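Skindita Cloth Handling Demonstrations

Data card, release 3
Maintainers: Jin-sol Ahn, Pushpa Dwivedi (Zerkar)

Summary

Skindita contains 32 sessions of cloth handling demonstrated with two hand-held grippers. No robot arm is used during recording. Each session has one head view and one view per gripper, on a shared clock.

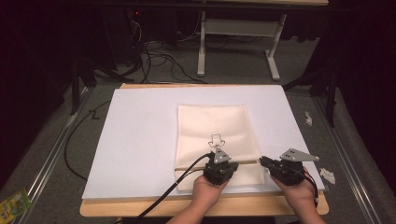 Gripper poses are stored in the table coordinate system. Jaw opening is logged as a fraction, 0 closed and 1 open. Left and right streams are separate files and must not be swapped when mirroring.

Gripper views

The gripper view is fixed relative to the fingers, so both should stay at the same image position for a whole session. Sessions in which they drift are listed in exclude.txt. Cloth further from the tool can be out of focus; do not filter on sharpness alone.
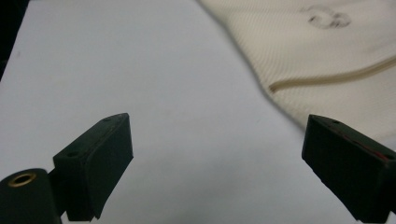 Splits

train: 27 sessions
val: 3 sessions
test: 2 sessions

Known issues

Pale cloth on the white board gives weak edges, and segmentation masks are unreliable there. Masks corrected by Mio Tsuchiya carry the suffix _mt.

Contact

Label errors: Pushpa Dwivedi. Loader and time sync: Jin-sol Ahn.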